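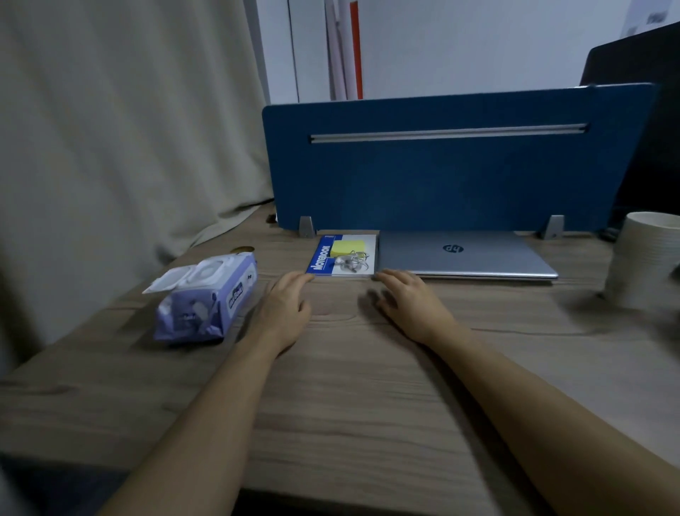
Friday, November 5, 2021

Second day of acoustic measurements at the Lerthorpe office. The client's complaint is that speech carries between desks, and the working assumption in the building is that desk screens ought to have dealt with it. A desk screen of the usual sort, a fabric panel in dark blue with a metal rail near the top and a pair of grey clamps holding it to the back of the desk, does two things. It blocks the direct path between two seated heads, provided it is tall enough, and it absorbs a little at the higher frequencies, provided the fabric has something soft behind it. It does nothing about the ceiling. At Lerthorpe the ceiling is painted concrete, and most of what people hear over the screens has bounced off it.

Started with background noise before the staff came in. The ventilation runs quieter than I expected, which is bad news for privacy. A steady hiss masks speech and there is very little of it. Then reverberation time at 4 positions, balloon bursts, three per position. The position beside the stairwell gave a decay with a clear bend in it, so the stairwell is feeding energy back into the room after the room itself has gone quiet. I repeated it with the stairwell door shut and the bend went. The door is normally wedged open. Noted in the log, and will go in the report as the cheapest item.

The 126 Hz figure in yesterday's notes is a typing error for the 125 Hz band. Corrected in the spreadsheet and initialled.

Ran the loudspeaker along the row of desks in the afternoon, with the screens in place and then with one row of them taken off. The difference at the next desk was plain. Three desks away it was within the spread of repeat readings. I will plot it properly on Monday before saying so to anyone, but the shape agrees with what we measured at Kemano in June, where the ceiling was also bare.

Štefánia Hudec rang at lunch about the hanging panels. Suvis can supply them in 300 mm depth at the price quoted. The 200 mm version is in stock now, the deeper one is not. My view is that depth matters less than coverage here. The troublesome bands are the speech ones, and the shallower panel deals with those well enough. She wants a figure for the number of panels by the middle of next week. I said she could have a range.

Öztürkmen sent their test certificates for the carpet tile. The absorption values are given for the tile on underlay, and the site has no underlay. Asked for the results on a bare slab. If they do not exist I will use a book value and say that I have.

Calibrator checked at start and finish, drift negligible. The spare microphone cable has an intermittent fault near the connector – taped, labelled, not to be used. Must order another.

Home late. The heating had gone off again and the boiler was showing low pressure. Topped it up from the filling loop and wrote the reading on the card inside the cupboard door. If it has dropped by Sunday there is a leak somewhere, and I will start with the radiator in the back bedroom.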